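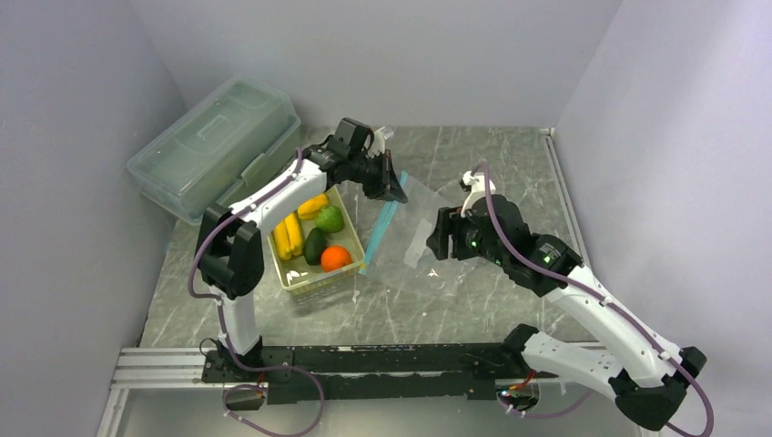 From: Kojo Atinga
To: Cemville Kitchen List
Date: September 25, 2022
Subject: Re: Fruit in bags, or fruit in the basket?

Dear Reginald, dear all,

On the question of bags I have some experience, so I allow myself a longer answer.

Reginald Zamora wrote:
> We have moved to a smaller apartment in Nultden and the
> only place for the fruit basket is now the counter beside
> the stove. Since August the bananas are brown before we
> get to them, and the grapes go soft. My wife wants to put
> everything into zip bags in the fridge. I would like to
> keep the basket, it was my mother's. What do the rest of
> you do? And is there any bag that closes properly? Ours
> open again as soon as I lift them.
>
> Reginald

My wife and I had the same discussion, and we ended with both, a basket and bags. In the basket I keep only what has a peel that we do not eat, and also apples if they will be finished in the same week. Grapes and berries go to the fridge on the day we buy them. I do not wash them before, I wash only the portion for the table.

The bananas I would move away from the apples. When they lie together they ripen very fast, and beside a stove even faster. If you have a hook under a shelf, hang them there. If you do not have it, put them on a plate at the other end of the counter. It looks less nice than a full basket, I admit.

For the bags, I buy the clear ones with a colored closure. I can see if the line is complete or if there is a place where it did not catch. With the bags that have a clear closure I was always guessing. I lay the bag flat on the counter, press the closure from one corner to the other with two fingers, and then go back once over it. Before the last corner I push the air out with my hand, but gently - grapes do not like it. A bag should be full to two thirds and not more. I think this is the trouble with yours, Reginald. If the fruit pushes against the closure, it opens when you lift the bag.

I paid 4 dollars for a box of 50 at the market hall, and we have 38 left, because I wash them and use them again. To dry them I turn them inside out over a wooden spoon. For strawberries I put in a piece of kitchen paper and leave one corner open.

One thing I could not solve is cut melon. After one night the whole fridge smells of it, bag or no bag. Does somebody have a good box for this?

Please keep your mother's basket. Ours has onions in it for half of the winter.

With kind regards,
Kojo

This site uses cookies to remember your archive settings. Accept all | Manage preferences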